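Inicio | Mensajes | Hilos | Archivo | Salir
Lectura: 2 minutos

Asunto: Re: Cangrejos para la cena de noviembre de 2021

Querida Lizeth, queridos todos:

Perdonad que conteste con tanto retraso, que leí tu mensaje por encima y me quedé con ganas de responderte como es debido (y ya sabéis que yo, como es debido, necesito varios párrafos).

Lizeth Chávez escribió:
> Hola a todos. Para la cena me han encargado los cangrejos de río y nunca
> los he servido. ¿En qué los pongo? ¿Y cómo lleváis la compra sin que
> se os aplaste todo? Heriberto dice que en una fuente plana, pero a mí
> me da miedo que se desparramen.

Yo voto por el bol hondo, y que me perdone Heriberto.

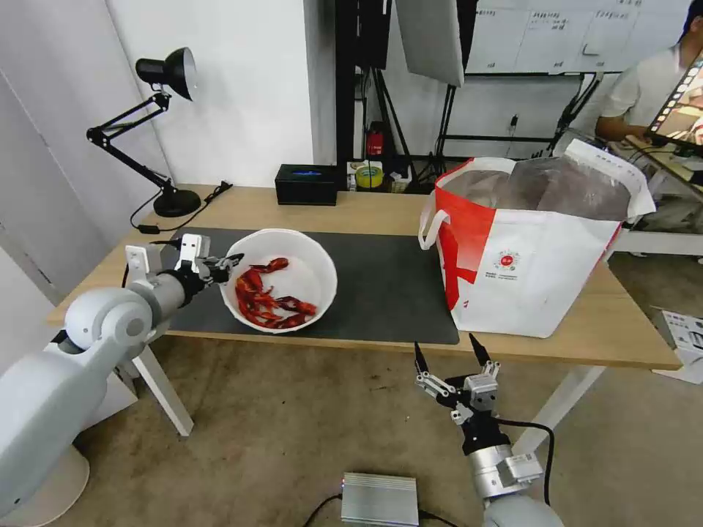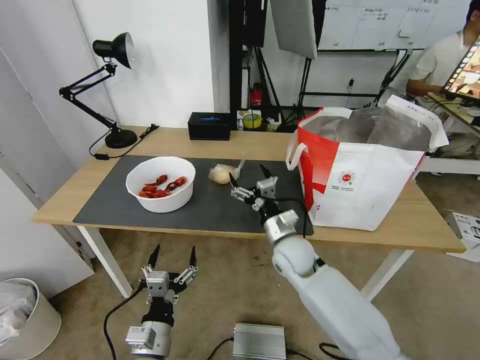 El bol blanco con los cangrejos y, a la derecha en la mesa, la bolsa grande.

Con un bol redondo se quedan todos recogidos en el fondo, por mucho que se enreden las colas y las patas, y además el rojo sobre el blanco luce una barbaridad, ¡que también se come con los ojos! Las fuentes planas las dejo para el pescado. En julio los serví en una, en casa de Olga, y acabamos persiguiendo cangrejos por todo el mantel.

Para la compra, bolsa grande de asas, de las que se tienen de pie, y cada cosa en su bolsita de plástico. Lo delicado arriba del todo, y al llegar a casa lo primero que sale. Yo la dejo en la misma mesa mientras voy sacando, así no ando de paseo a la cocina con las manos llenas.

Ah, y pon algo oscuro debajo del bol, un tapete o lo que tengas, que la madera clara se mancha con mirarla. Arnulfo lleva las servilletas, pero yo que tú llevaría más.

Si quieres te presto mi bol, me lo dices y te lo acerco con mucho gusto.

Un abrazo muy grande,
Mayuree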